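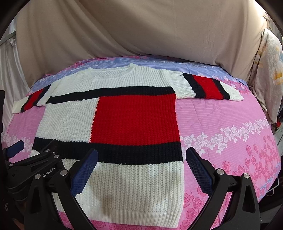

What counts as a finished fold?
The garment lies flat, both sleeves are tucked in, and you've let go with both grippers. I stop recording after that and not a second sooner. If a cuff pops back out, fix it and keep rolling.

Do I have to start with the sleeves spread?
Yep! Okbridge wants every sweater laid out front side up, sleeves out to the sides, before the first grab. I was sloppy with this in December and Tanvir Sikder sent back 7 of my clips (fair enough).

Where should I grab a chunky knit?
At a seam or the hem band, please. Thick ribs bunch up if you pinch the middle, and then you're stuck smoothing for ages.

Can I use my own bed?
Sure, beds and tables are both okay. Flowery sheets are fine too. Just keep pets, mail and family photos out of view. I do a quick lap of the room first.

How hard can I squeeze?
Just enough to hold on. If a stitch snags, open the jaws all the way, then back off. Never yank!

When do I clean the pads?
Every 100 folds, or sooner if you see lint. Dry cloth only.

Who do I ask if I mess up?
Keegan Donnelly answers the Stina message board, usually by lunch. Put the clip number in your subject line, like "817, dropped sleeve," and he'll find it way faster.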